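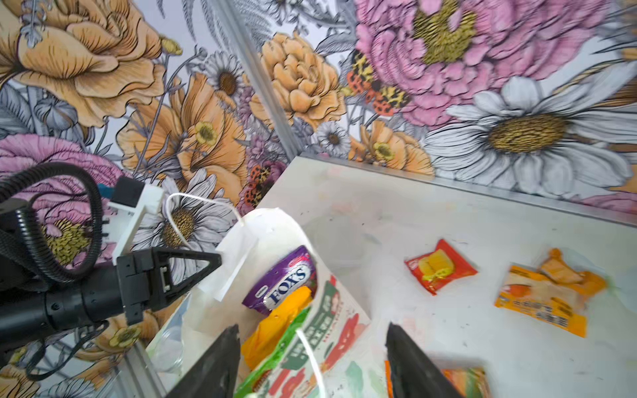
Figure 3. Paper carrier bag with rope handles, holding mixed packaged snacks, on the tabletop. A Fox's package is uppermost.

4.2 Bags and compartments

Snacks in the households we studied were kept in two main ways: in the bag they came home in, or sorted into a drawer, tray or narrow compartment. We treat these as separate kinds of storage, although many homes used both at once. The full set of notes covers 138 households and 421 storage spots, recorded up to January 12, 2024.

Paper carrier bags like the one in Figure 3 were common on benches and tables. A bag with stiff handles tends to stay open, so people reach in from the top and take whatever is nearest. Smaller wrappers slide down the sides and are forgotten. One participant in the Sesik group told us she only learned what was at the bottom of a bag when she needed the bag for something else.

Bag colour and printing made no difference to how long a bag was kept. Handles did. Bags with rope handles were kept longer than flat bags in all 6 neighbourhoods, a pattern Ogura also noted in his earlier work on pantry habits in Hulard.

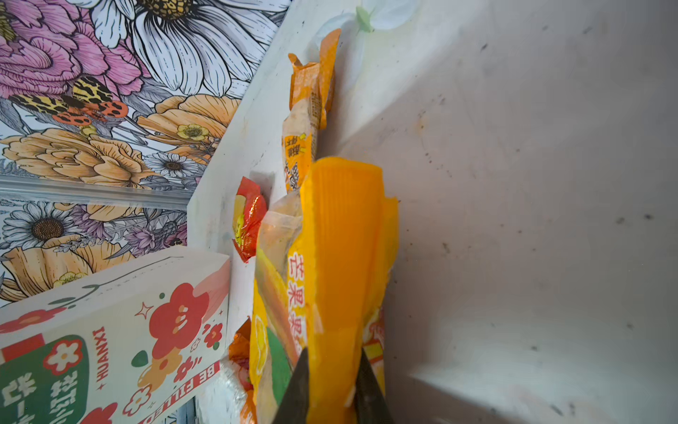 Compartments change what gets seen first. In a narrow white compartment, a tall flat pouch such as a mango snack is easiest to stand upright, and long stick-shaped packets can lean on the wall behind it. Small foil packets end up in whatever gaps are left. The result looks neater than a bag, but the problem of hidden items is much the same — they are now behind the tall packets and no longer beneath them.

Participants who sorted by height said they found things faster. Those who sorted by flavour gave mixed answers, and several had dropped the system by July. We did not ask about expiry dates at this stage, and the coding sheet used for the Aoki and Fitov groups has no column for them. Opened packets were coded under the spot where they were found, even when the owner said they belonged somewhere else.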